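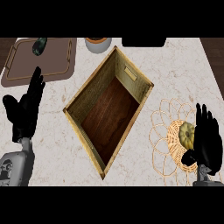

Should a regional council walk away from a trade deal it signed only last June? My answer is that it should stay in, grit its teeth and ask for the ferry clause to be rewritten.

I know that's not a popular view in Paterson at the moment. I went to the public meeting at the hall (it started at 7 pm and I got home well after eleven, so please admire my dedication) and the mood was all for tearing the thing up. Saimi Aaltonen got the biggest cheer of the night when she said we'd handed Zallholm the keys to our own harbour. It's a great line! I clapped too, and then I drove home and read the agreement again, which I suspect spoiled it for me.

The bit everyone is cross about is clause 13. It says freight coming through Emalport gets checked on the Zallholm side first, and our people only get a look afterwards. Fair enough, that's a bad clause. It means our growers sit in a queue run by somebody they can't vote out, and if I had a truck full of berries I'd be shouting as well.

But look at what goes if we leave. There are 300 jobs at the Nunau depot that exist on the strength of that agreement, and the notice period is two months. Two! You can't get a kitchen renovated in two months, let alone negotiate a new border arrangement with a neighbour you've just insulted. The leavers keep telling us Zallholm will come running back to the table with something better, and when I ask why it would, I get told to have a bit more faith in the region. I've got plenty of faith in the region. I'd still like to see a draft.

What bugs me most is that the agreement has a review process sitting right there in the back pages, and our councillors haven't used it. Either side can ask for one. You write a letter, basically. Maybe Zallholm says no, and then I'll happily come back to the hall and eat my words (with berries, if they've cleared inspection). Until somebody posts that letter, though, I'm voting to stay, and I'll be ringing my councillor in the morning to tell her so.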